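4.2 Ceilings and fittings

The nine rooms in the survey were lit almost entirely from above. Bench lamps were found in the two Trultby rooms and in the Um print shop, but the people who worked there told us they were switched on mainly for fine work and were left off for most of the day. What follows therefore deals with the ceiling itself, the fittings fixed to it or hung from it, and the share of daylight that reached the working height.

Ceilings fell into three kinds. The older rooms had plaster on lath, painted in a range of off-whites that had yellowed unevenly. The rooms fitted out as teaching space had suspended tiles with recessed fittings. The remaining rooms, among them the hall at Fidport, kept the underside of the roof in view, as corrugated sheeting crossed by beams. The last group is of most interest here. A ridged surface does not send light back in the same way as a flat one, and the usual tables for ceiling reflectance assume a flat one.

At Fidport the sheeting is white and fluorescent tube fittings are spread over the length of the hall (Figure 4). The tubes are rated at 36 watts. They are run from four switches by the main door, and in practice all four are put on together in the morning and off together at night. The users had labelled the switches at some point, but two of the labels no longer matched the rows they worked. We return to switching in Section 4.4.

Readings were taken at 13 points in each room, at a height matching the tallest bench. Where a point fell on a shelf or inside a cupboard it was moved to the nearest clear place and the move was noted on the plan. Each reading was taken with the person holding the meter standing to the north of it and wearing a dark coat. We took one set by day and one after dark, with blinds left as they were found. The meter was checked against a second instrument before and after each visit.

The target for general workshop tasks in this study was 300 lux. Fidport met it at every point after dark except for those along the wall furthest from the door, where tall racking stood under the last row of fittings. The shortfall there was a matter of shadow. When the readings were repeated on top of the racking they were among the highest in the building. Moving the racking would bring the wall up to the target without any change to the lighting, and the users said they would consider it.

The Trultby rooms did less well. Both have plaster ceilings and opal fittings supplied by Bestell, and in both the diffusers had not been cleaned within the memory of anyone we spoke to. We cleaned one diffuser in each room and took the reading beneath it again. The gain was large enough that we would not now judge a fitting of this type without first asking when it had last been wiped. The Um print shop has tiles and recessed fittings, and gave the most even set of readings, though users there complained of glare on wet ink.

Daylight made less difference than we had expected. At Fidport the windows run in a row along one wall and lie close under the roof. By day they raised the readings near that wall and had little effect across the middle of the hall. Several users said they did not think of the hall as having windows at all. On an overcast October afternoon the day and night readings at the central points could not be told apart within the error of the meter.

4.3 Objects sharing the ceiling

A ceiling in a working room holds more than lights. We listed everything fixed to or hung from the ceiling in each room: smoke detectors, heaters, cable trays, extract ducts, hoists and other equipment put up by the users. Two effects were looked for. The first was direct blocking, where an object stood between a tube and a bench. The second was loss of reflected light, where dark objects covered part of a pale ceiling.

Direct blocking was common and mostly small. A smoke detector throws no shadow that anyone would notice at bench height. A duct can, and in one of the teaching rooms a duct running parallel to the fittings put a soft band of shade along a whole row of benches. The users had dealt with this by turning the benches round, so that the shade fell on the side where tools were kept.

Loss of reflected light was harder to measure. We have no room in which the objects could be taken down and the readings repeated, and so we can only compare one part of a ceiling with another. Under bare sheeting the vertical readings — those taken with the meter facing the wall — were higher than under the parts where dark equipment was mounted. The difference is in the direction one would expect. We do not put a figure on it, as the spacing of the fittings also varied between the parts compared.

Users rarely looked up. Asked to sketch the ceiling of the room they worked in, most drew the lights in straight rows whether or not they were so arranged, and few drew the detectors. Beams were drawn by everyone who worked at Fidport, often with the wrong spacing. A few people went outside the question and drew the patches of floor they thought of as dark, and these agreed well with our readings. We would use such sketches again — they cost little, and they pointed us to the racking before the meter did.
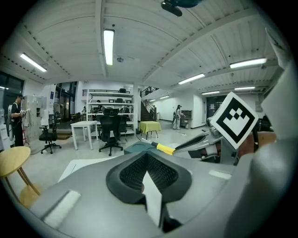

Page 36

Figure 4. The hall at Fidport, looking up. Fluorescent fittings below the white corrugated ceiling and its beams, with a small round smoke detector near the centre and the row of windows at far left.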